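From: Rianne Jansen
To: linen list
Date: Mon 1 January
Subject: Re: Creases in round cloths after pressing

Csaba Csonka wrote:
> We have the large round covers back from the laundry and they still show
> fold lines once they are on the tables. Pressing them flat before folding
> made no difference that I could see. Is it the folding, the storage or
> the cloth? Also, Réka wants to know whether the colored overlays can go
> in the same load as the off-white ones.

Csaba,

Mostly the folding. A round cloth folded in half, then in half again, ends up with all its layers meeting at one point, and the inner layers take a sharper fold than the outer ones. After 18 days on a shelf under other linen those lines are set, and laying the cloth out overnight will soften them without removing them.

What we changed at the Godville store was the last step. The cloth is still halved twice, but the wedge is then rolled from the point outward on a cardboard tube. We use 3 inch tubes. Narrower ones left ripples near the center. The rolls lie flat on the shelf, no more than 6 deep.

The overlays are a separate matter. Ours are lighter than the base cloths and they crumple as soon as they are dropped on a table, so they get shaken out and folded straight from the dryer. If one has been left in a heap, damp it with a spray bottle, pull it square by the corners and wait a few minutes before pressing. Pressing a bunched cloth dry puts new creases next to the old ones. 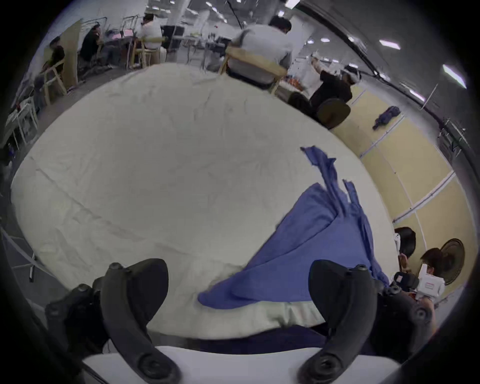
Should a round cloth be pressed on the table it will be used on? Only for touch-up, with a hand steamer held clear of the surface and a towel under the cloth, because an iron can mark the finish underneath.

On Réka's question: keep the blues out of the off-white load for the first few washes. Jenő Jakab ran a damp white rag over each of our new overlays before deciding, pressing hard for a minute or so on an inside hem. Any color on the rag meant a separate cold wash. The ones that passed now go in with the mid-tones – still never with the off-white.

Two smaller points. Check the hems on the round covers before you blame the pressing. If the hem thread has shrunk more than the cloth, the edge pulls in and you get short radial wrinkles that no iron will take out. And mark the center of each cover on the underside with a small stitch. It saves a good deal of tugging from side to side to get the drop even, and tugging is where some of our soft wrinkles came from.

Habibur Howlader has the tube supplier's details if you want them. I do not have the part number here.

Rianne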